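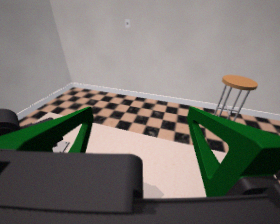
Open Day FAQ

Hi, I'm Elif, and I'm running the front table at the Flurkholm open day this year. I've had the same questions in my inbox all summer, so I finally typed up the answers!

When is it?
14 September 2024, from the moment we get the door unlocked until people stop asking for another turn.

Do I need a ticket?
Yes, but it's free. We have 200 of them and they went fast last July, so grab yours early. Kids need their own ticket too (even the ones who ride in on your shoulders).

What will I see?
Two things, mostly. There's the simulator, where you steer a robot gripper around a made-up room on the screen, and there's the real arm next door, which Nevzat drives. I like the simulator best. You look out from just behind the green fingers, over a tabletop, and there's a checkered floor and a little stool way over by the back wall. People always want to go and get the stool. You can't — the table is your work area, sorry.

Why does the room look tilted?
Your view isn't level with the floor. It bugs you for a minute and then you stop noticing. If it makes you queasy, tell me and I'll find you a chair.

Is it hard?
Closing the fingers is easy. Getting them lined up with something first is the part that makes grown adults mutter. Frauke has had more than 1,000 tries at it and she still misses when I'm watching.

Can my kid have a go?
Sure, from age 5 on the simulator. For the real arm it's watching only, behind the yellow line, and that goes for parents too.

How long is a turn?
Fifteen minutes was too long last time and the line went out to the parking lot, so now it's 5. Get back in line as often as you want.

Can I take pictures?
Go ahead. Just ask before you get other visitors in them, and no flash near the real arm, please.

Is there food?
Coffee and Fermín's cheese rolls. Bring cash for the rolls.

Can I bring my school class?
Not on the open day, but Radka sets up weekday visits for groups and she's great with kids. Ask for her at the front table, or write to the office and put "class visit" in the subject line.

What if I'm running late?
Come anyway! Your ticket doesn't have a time on it. The last simulator turn starts half an hour before we close.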